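Gernstead Night Relay

The Gernstead Night Relay is a long-distance running race for teams, held every year in the hills between the town of Gernstead and the village of Bisach. The teams start in the evening and most of them finish after sunrise. It is run partly on forest tracks and partly on small public roads, and it belongs to the older races of its kind in the region. Local runners usually call it only "the Night".

Format

A team has four runners. The course is a loop which begins and ends at the sports ground in Gernstead, and each runner must complete it once. The order of the runners is decided by the team and is given to the organisers before the start. After this it can be changed only if a runner is ill or injured, and the team then receives a time penalty.

Teams of two are also permitted. In this case each runner completes the loop two times, and the runners must alternate. The pair category was at first intended for training, but it has become popular with experienced ultramarathon runners, and in several years the fastest pair has arrived before many of the full teams.

In place of a baton the runners carry a wide cloth band, which is worn over the shoulder and across the chest. The band has reflecting strips on both sides. It must be handed over inside a marked zone, and the next runner is not allowed to leave this zone before the band is over the shoulder. Handovers in which the band was only carried in the hand have led to protests, and the rules now describe the correct position in some detail.

Course

From the sports ground the loop follows the river for a short distance and then turns into the forest. The first part is flat and is considered fast, although the surface can be soft in spring. After the second road crossing begins the climb to the Fletar, a long ridge which gives the race its character. The climb has no very steep section, but it offers almost no place to recover, and runners who started too quickly along the river often lose much time on it.

On the top of the ridge the path is narrow and stony. Overtaking is possible only where the path becomes wider, and a slower runner who is asked to give way should step to the left side. The ridge is open to the wind. In years with strong wind the organisers may use a lower variant, which goes through the trees on the eastern slope and avoids the highest point.

The descent leads to Bisach, where the main aid station is found next to the church. From Bisach back to Gernstead the runners use the old mill road. This last section has a regular surface and goes slightly downhill, and strong finishers can gain several places on it. It is lit only at its beginning and at its end.

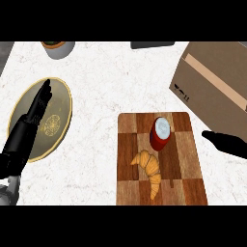 The course has been changed several times. In the first years it did not touch Bisach at all and returned to Gernstead by the same forest track. The two directions of running on one narrow track were seen as dangerous in darkness, so the present loop was introduced. Results from before this change are kept in a separate list and are not compared with the later ones.

History

The race grew from a training habit of the running club in Gernstead. Its members met in the winter months to run in the forest with lamps, and at the end of the season they closed with a longer run through the night. When runners from other clubs asked to join, this closing run was made into a race. The first edition took place in April, and this remained the date for a long time.

The April date had advantages for the runners, as the nights were cool and the forest roads were quiet. It also had disadvantages. Snow could still lie on the Fletar, and in one year the upper part of the course had to be closed after the first runners had already passed. The race was stopped, and the teams were ranked by their times at the last control point. This decision was discussed for a long time among the clubs. As a result the race was moved to the summer. The first summer edition was started on the evening of Fri 21 July, with clear weather, and its finishing rate was higher than in any of the spring editions.

With the new date came new difficulties. The nights are shorter, and the slower teams must run their last loop in the heat of the morning. The aid station at Bisach was made larger for this reason, and a second water point was added on the mill road.

Rules and equipment

Every runner must carry a head lamp with a spare battery, a whistle and a thin waterproof jacket. The equipment is checked before the start and again, without notice, in the handover zone. A missing item costs the team 5 minutes. Headphones are forbidden on the road sections.

A runner may be accompanied by a second member of the same team on the ridge, but only during the hours of darkness. The companion may not carry food or drink for the runner. Dogs are not allowed on any part of the course.

Cars are not allowed to follow the runners, and team cars may be parked only at the sports ground. Before this rule existed, the road to Bisach was often blocked by waiting teams, and the inhabitants complained about the noise.

Timing and results

Each team receives a chip, which is sewn into the cloth band. There are control points at the foot of the climb, on the ridge and in Bisach, and a team which misses one of them is not ranked. The number 2320, which appears on the race shirt and on the sign at the start, means the starting time of the first wave, 23.20. The faster teams start later, in a second wave, so that the finishers do not arrive over too long a period.

The Makris Cup is given to the club whose teams have the best combined time. It was added after the move to summer and counts only clubs with at least two teams at the finish. There is no prize money in any category. The winners receive a loaf of bread from the bakery in Bisach, and their names are painted on a board in the clubhouse.

See also

Fletar Ridge Run
Bisach Winter Cross-Country
Relay race
Night running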